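Harholm Court 8 basketball shoes, after a season of rec league

I have been playing pickup and rec league basketball since college, and I've gone through more shoes than I'd care to admit to my wife. So when my old pair finally split at the toe back in May, I took my time picking the next ones. I ended up with the Harholm Court 8, which I bought at the Semeniuk store out by the highway, and I've now worn them for 14 league games plus more open gym nights than I kept track of.

First, the fit. I have a wide foot and a high arch, which makes shoe shopping a bit of a chore, and I was happily surprised by how roomy these are up front. They felt stiff around the ankle for the first couple of weeks (I wore them around the house in the evenings, and yes, they squeak on kitchen tile), but after that they loosened up nicely and I stopped thinking about them. If your foot is narrow, I'd try a half size down.
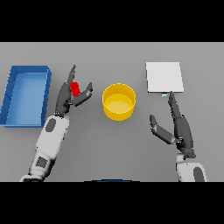

Grip is where they really shine. Our league plays at the Estness rec center, where the floor gets mopped maybe once between seasons, and I could still plant and cut without sliding into somebody's lap. I do wipe the soles with a damp towel at halftime, an old habit. Outdoors is another story! I took them to the park a few times and the tread on the left heel started going smooth much faster than I'd like, so I went back to my beat-up Carnos for the blacktop.

The cushioning is on the firm side. I'm a big guy who spends most of the night under the basket, and my knees would have liked a little more softness on the landings — I swapped in a thicker insole after game 7 and that took care of it. Guards will probably love them just as they come.

A couple of smaller gripes. The laces are far too long, so double knot them, and the tongue drifts to the outside no matter what I do. The white pair also shows every scuff, so I'd go with the navy if I were buying again.

Would I buy them again? Yes, for indoor play, and I've already talked two teammates into a pair. Four stars out of five from me, with the missing star going to that heel.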